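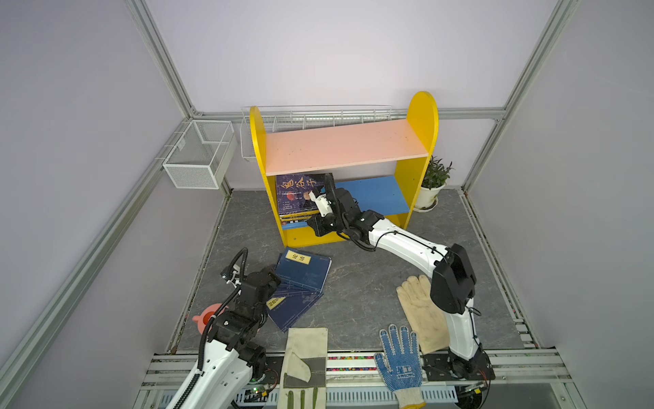 Unidade 2. Arrumação e conservação corrente em bibliotecas de pequena dimensão

Pesquisar no sítio Ir Pesquisa avançada

Instituto Pladell
Curso de Técnico de Apoio a Bibliotecas
Apontamentos de apoio às aulas. Versão de 3 de fevereiro de 2019

2.1 Âmbito

A presente unidade trata da arrumação física dos documentos em bibliotecas escolares, salas de leitura e pequenos núcleos de empréstimo. Pressupõe-se o conhecimento da unidade anterior, dedicada ao registo e à carimbagem. A catalogação é abordada apenas na medida em que determina a cota, isto é, o elemento que liga a descrição do documento ao seu lugar na estante.

Entende-se por pequena dimensão um fundo que pode ser percorrido por uma só pessoa num dia de trabalho. A sala de leitura de Brina, que serve de caso de estudo ao longo do semestre, possui 514 volumes em livre acesso e 239 em depósito. Os formandos devem ter presentes estes valores na resolução dos exercícios finais.

2.2 Sistemas de arrumação

A arrumação pode ser sistemática ou por ordem de entrada. Na arrumação sistemática, os documentos são agrupados por assunto, segundo uma classificação previamente adotada, e, dentro de cada assunto, ordenados pelo apelido do autor. O utilizador que procura uma obra encontra ao lado outras do mesmo tema. O inconveniente conhecido é a deslocação de volumes: cada aquisição numa classe já preenchida obriga a movimentar as classes seguintes.

Na arrumação por ordem de entrada, cada documento ocupa o lugar que corresponde ao seu número de registo. O espaço é aproveitado por inteiro e não há deslocações, mas a estante deixa de ser útil a quem a percorre sem consultar o catálogo. Este sistema é próprio do depósito.

Em Brina utilizam-se ambos. O fundo de livre acesso segue a classificação por assuntos, e o depósito, o número de registo. Quando um documento transita de um espaço para o outro, a cota é alterada no catálogo e na etiqueta no mesmo dia.

2.3 Cota e etiqueta

A cota é composta pelo número de classificação, pelas três primeiras letras do apelido do autor e, quando necessário, pela primeira letra do título. A literatura infantil recebe ainda um prefixo que a distingue da restante literatura.

Exemplo de cota de livre acesso: 37 MON p
Exemplo de cota de depósito: D 63

A etiqueta é colada na lombada, a uma altura constante em relação à base. Nas obras cuja lombada seja demasiado estreita, aplica-se no canto inferior esquerdo da capa, sem cobrir o título nem o nome do autor. Não se utiliza fita adesiva comum para proteger etiquetas: o adesivo migra para o revestimento, escurece e dificulta a remoção posterior.

Nas obras em escritas não latinas, a cota é formada a partir do nome transliterado do autor. A norma de transliteração deve ser única para toda a biblioteca e constar do manual de procedimentos. O título na escrita original regista-se no catálogo sempre que o programa o permita; caso contrário, indica-se em nota a língua do documento. Importa também verificar o sentido de leitura e o lado da encadernação antes de aplicar o carimbo, para que a página de rosto não seja confundida com a última folha.
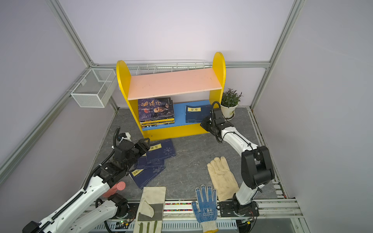
A mesma exigência de coerência aplica-se aos anónimos e aos clássicos de autoria incerta. Escolhida uma forma de entrada, pelo título ou pelo nome tradicionalmente atribuído, todas as edições da obra devem segui-la. A coexistência de duas formas dispersa as edições pela estante e induz o utilizador em erro quanto à existência do documento. Nos casos em que se herdou essa dispersão, a correção faz-se classe a classe, durante o período de encerramento de janeiro.

2.4 Ocupação das prateleiras

Os documentos arrumam-se da esquerda para a direita e de cima para baixo, dentro de cada módulo. Em cada prateleira deve reservar-se espaço livre, destinado a aquisições e a devoluções. Uma prateleira totalmente preenchida provoca o desgaste das coifas, visto que o leitor é levado a puxar o volume pelo topo da lombada.

O modo correto de retirar um livro consiste em empurrar ligeiramente os volumes vizinhos para dentro e segurar a obra pelo meio da lombada. Este gesto deve ser ensinado aos utilizadores na primeira visita à biblioteca.

Os volumes em pé necessitam de apoio lateral. Onde a prateleira não esteja completa, coloca-se um cerra-livros de base larga. O volume inclinado deforma-se: o miolo descai, a charneira cede e a capa separa-se do corpo.

2.5 Posição vertical e posição horizontal

A posição vertical é a regra geral para formatos pequenos e médios com encadernação em bom estado. A posição horizontal reserva-se às obras de grande formato, aos volumes muito pesados e aos exemplares fragilizados que aguardam intervenção. As pilhas devem ser baixas, com os formatos maiores na base, e não ultrapassar a profundidade da prateleira.

Para retirar um volume da base, levantam-se primeiro os que estão por cima e pousam-se numa superfície limpa. Puxar diretamente o volume inferior causa abrasão nas capas e pode provocar a queda do conjunto.

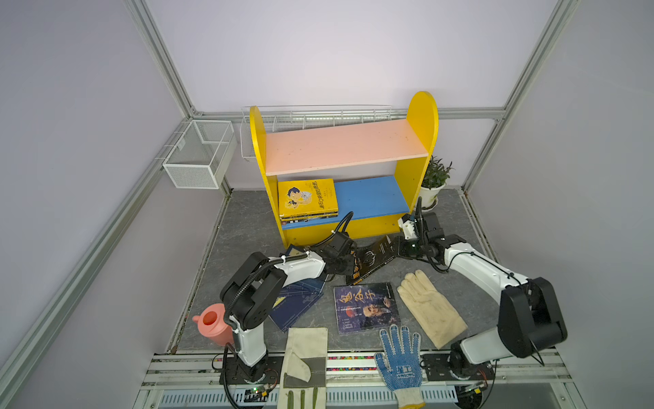
A identificação dos documentos empilhados depende da face que fica voltada para o leitor. Recomenda-se que todas as lombadas sejam orientadas para a frente e que o título do volume superior seja legível de quem se aproxima. Numa pilha como a que ocupa a extremidade esquerda da prateleira azul, é a capa amarela do livro infantil que atrai o olhar, ao passo que dos volumes inferiores se veem apenas as lombadas coloridas. Em secções destinadas a crianças, convém por isso alternar periodicamente a obra colocada no topo e manter as restantes com a etiqueta visível. A rotação não dispensa o registo: um exemplar exposto fora do seu lugar habitual deve figurar no catálogo com a localização temporária correspondente.

2.6 Condições ambientais

A luz solar direta descolora as capas e acelera o envelhecimento do papel. As estantes devem ser dispostas perpendicularmente às janelas ou protegidas por cortinas. Deve evitar-se o encosto a paredes exteriores, onde a condensação é mais frequente, e deixar circular o ar por detrás dos volumes.

As plantas em vaso não devem ser regadas junto dos documentos. A rega faz-se noutro local e o vaso regressa depois de escorrido. Nas salas com depósito, não se admitem plantas.

A limpeza realiza-se com pano seco e macio, de cima para baixo. Cada volume é limpo fechado, começando pelo corte superior, no sentido da lombada para a frente. Se forem detetados vestígios de insetos ou manchas de bolor, o exemplar é isolado em saco de papel, identificado e comunicado ao responsável. Não se procede à limpeza de bolor na sala de leitura.

2.7 Verificação do fundo

A verificação consiste em confrontar a estante com o catálogo topográfico. Efetua-se em pares: um dos elementos lê as cotas, o outro assinala-as na listagem. As obras em falta são procuradas nas prateleiras contíguas, no carro de devoluções e nos registos de empréstimo antes de serem dadas como desaparecidas.

2.8 Exercícios

1. Elabore um plano de deslocação dos volumes de Brina para o caso de metade do fundo em depósito passar a livre acesso. Indique a ordem das operações e as alterações a efetuar nas cotas.
2. Redija, em meia página, as instruções de arrumação a afixar junto do carro de devoluções.
3. Proponha uma forma de entrada para uma obra clássica de autoria incerta existente em várias edições e justifique a escolha.

Os trabalhos são entregues na secretaria do polo de Multodberg, em papel, com o número de formando na primeira folha.

Instituto Pladell, Polo de Multodberg | Contactos | © 2019 Todos os direitos reservados | Voltar ao topo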